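Beige, Off-White and Greige: Frequently Asked Questions

Last updated Dec 29, 2022

I get the same questions by email over and over, mostly from people holding a fan deck and feeling bad. I painted my own place on Ambrose Street, all 1,218 square feet of it, and then painted a good part of it again. I don't sell paint, I don't get free paint, and there are no affiliate links on this page. If your questions are about deep colors, stains or exterior trim, you want somebody else's site.

Is there such a thing as a perfect neutral?

No. There are paints that lean toward something you don't mind. Every off-white on the rack has a bit of yellow, red, green, blue or black in it, and the only question is which one is going to show up on your wall. When a blog post tells you that a certain shade "works in any room with any light," check whether the writer has been in your room. I have tried three of these work-anywhere colors. One went green in the hallway, one looked like a bandage, and the third was okay and I still have it in the laundry area, where it gets almost no scrutiny.

Are undertones real, or did the industry make them up?

The effect is real. The vocabulary around it I trust a lot less. If you mix a little red into a tan, it's a redder tan, and you will see it when there is something cooler nearby. Fine. What bothers me is the way "undertone" gets used to make a simple choice sound like a medical specialty. People write to me asking whether their gray has a violet undertone with a green secondary. Put the chip on a sheet of printer paper. Whatever you see is what you've got.

Why did my beige turn pink?

Probably it was a bit pink in the store too, and you were comparing it with other beiges. On a rack full of warm tans a rosy one looks plain. Take it home, put it next to bright white trim, and the red comes forward. Pink carpet pads, red brick outside the window and cherry floors will all push it further. Before you buy anything to fix it, hold something truly white flat against the wall at noon and again after dark under your own bulbs. If it's pink both times, it's the paint. If it's only pink at night, try the bulbs first.

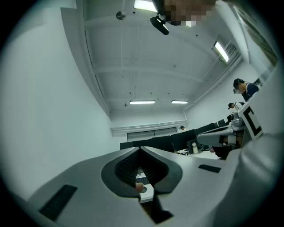
White is the most useful comparison you can make and it costs nothing. It doesn't have to be a chip, either. Any small object will do, as long as it sits right on the white with no gap. In the photo, the rounded thing resting on the small white object is what I'd call pinkish beige, and I don't think I'd hesitate over the "pinkish" part with that much white beside it. Now imagine the same color on a card between a camel and a mushroom. You would call it tan and order two gallons. I did pretty much that with my bedroom. So when someone at the counter tells you a color is "a true beige," ask for a blank white card and put the chip down on it before you say anything.

Do I have to pay for samples?

You need some kind of sample, and they aren't cheap any more. I spent 80 dollars on little jars before I did any painting, and half of those were mistakes I could have ruled out with free chips and a white card. Narrow it down to three first. Then buy jars for those three. Stick-on samples are handy and I use them, but they are printed or sprayed at the factory and I have had one that was visibly off from the can. Treat a sticker as a way to say no to a color. I wouldn't use it as the final yes.

Don't brush the sample straight onto the old wall color with no border. Your eye will compare the new paint with the old paint and tell you nothing useful. Paint a piece of poster board, leave a white edge, and move it around the room for a couple of days.

How many whites does a person need to look at?

Fewer than you've been told. The chart at Pikis, the store nearest me, has 16 whites on the front of the card and more on the back. I laid the front ones out on my kitchen table and could sort them into four piles: creamy, grayish, slightly green, slightly pink. Within a pile I had trouble telling them apart, and I was trying. Pick your pile and then pick any member of it that comes in the finish you want. You may lie awake wondering about the neighbor one shade over, but once it's on the wall you won't be able to say which one you used.

What about color matching apps?

I've used Manico more than the others, so I'll talk about that one. You aim your phone at a surface and it gives you a paint name. On a strong blue it did all right. On off-whites I aimed it at one spot on one wall and got a different answer each time I stood somewhere new. The phone is guessing at the light, then correcting for its own guess. The app shows no doubt about any of this. It just prints a name and a button to buy.

I would use it to get in the neighborhood of an old color you can't identify. For anything that has to match, cut a piece out of the wall behind a switch plate, the size of a quarter or larger, and have the store read it on their machine. Even that can miss. Ask them to dab a bit on the chip and dry it before you leave.

Is one-coat paint really one coat?

In my house, no. I used Prodix on the living room, going over a medium tan with a creamy white, and I needed two coats everywhere and a third along the top where the roller had starved. The can said one coat. The smaller print said one coat over a similar color, applied at the listed spread rate, which works out to a lot more paint per wall than most people put on. So you can do it in one very heavy coat, or you can do two normal ones and have fewer runs. You'll use close to the same amount. I don't think it's bad paint, and I'd buy it again at the price of ordinary paint.

Should I hire a color consultant?

I was quoted $3,199 for a package that covered a home visit, a palette for every room, and a "light study." I asked what the light study was. It was someone standing in each room in the morning and again in the afternoon, writing down what they saw. You live there. You can do that in your socks.

To be fair, some people get real use out of paying for a decision. If you and the person you live with have been arguing over two grays for a year, an outsider with a clipboard may be worth something. Ask for an hourly rate. Ask whether they get a discount or a cut from a paint brand, and if every palette they've posted comes from the same fan deck, you have your answer already.

Which way does my room face, and does it matter?

It matters some, and it's oversold. The usual rule is that north rooms are cool and need warm paint, and south rooms can take anything. My north room has a yellow house fifteen feet from the window. The light that comes in is yellow. Trees, decks, a big red truck parked in the drive, snow: all of these do as much as the compass does. Go and look.

One thing the rule does get right is time of year. I picked my hallway color in January, with bare trees outside, and by summer the leaves had turned it a swampy green every afternoon. I left it alone and by fall I'd quit noticing.

Do light bulbs change the color that much?

Yes, and this is the part I'd put ahead of everything else on the page. A 2700K bulb makes nearly any off-white look creamy. A 5000K bulb can make the same wall look like a dentist's office. Mixed bulbs in one room give you two wall colors at once, and I've had readers send me pictures asking if their painter ran out and switched brands. Put the same bulbs in every fixture before you judge a sample. If you like the wall better after that, you've saved yourself a weekend.

Does greige go out of style?

Every paint company has a reason to say so, and they publish a color of the year to help you feel it. My walls don't know what year it is. If you liked it when you put it up and it's clean, leave it up. I'm also suspicious of the claim that a particular neutral will raise your sale price by a set amount. I've gone looking for where those numbers come from, and every time I've ended up back at a company that sells paint or houses.

Can I put the trim and the walls in the same white?

You can. Use a shinier finish on the trim so it can be wiped down, and expect the two to look like slightly different colors, which they will. Some people love that. If you were hoping it would hide wavy door casings, it won't, and semi-gloss will make them worse. Sand first.

What do I do with a gallon I hate?

Ask the store whether they can shift it darker. They can add tint but they can't take any out, so an ugly pink-beige can sometimes become a decent brown and will never become a white. Closets are a good home for it. I have half a gallon of the bandage color left and it's going inside the pantry when I get to it.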